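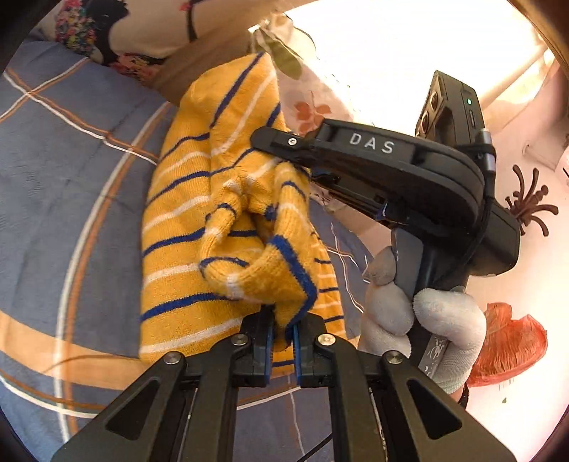

Thursday, late morning. Sock folding, two hand-helds, bedroom at the Astwood flat. Chia-hao on grippers, me on notes and the laptop.

Plan was 100 demos before lunch. Got 19 good ones, 14 binned. Reasons for binning, mostly:
- lost tracking when left hand went too low near the pillow
- cuff slipped out of the pads on the pull
- Chia-hao talking to me and drifting off the start pose (my fault too)

Striped knit is harder than the plain cotton from last week. Stretches, then twists on itself as soon as one side is pinched and the other isn't. If the second jaw comes in from above it tends to push the fold away. Coming in at a slant is better. Told Chia-hao to go slant every time, mixed approaches will just confuse the policy at this size of dataset.

Blue pads staying on. Xiuying wants to go back to the bare fingers so we match the Canance arm, but bare fingers drop the knit on every second pull. Would rather put pads on the arm. Need to ask Drornstead if they have any more of the sheet, we are down to the last strip.

Window: curtains too thin, top of the view blows out mid morning. Exposure pumps when the wrist tips up. Locked it at 800 gain for the last few and it was steadier but the dark jaws loose detail. Try a blanket over the rod tomorrow, or just start earlier.

Keep the plaid sheet for now. Kan set was all white bedding and the replay on anything patterned was awful. Want at least one more busy one, Xiuying has a checked thing at home.

Cable on the right hand unit, check it before every take. It snagged on the grip twice. Tape it further down the handle?

Gloves: the knit ones are ok but Chia-hao says the trigger feels mushy through them. Bare hands for a batch and compare the jaw width traces, see if the close gets any cleaner.

Timing. He is too fast on the regrasp. On the plots the left opens before the right has properly closed, so there's a gap where neither one is holding. Works for a person. Wont work on the arm with the lag we have. Asked for a one beat pause after every close, looks silly, do it anyway.

After lunch: reset script first (start pose beep is still broken), then sleeves, then socks again if there's light.

XF to copy the card off before anyone formats it. Please.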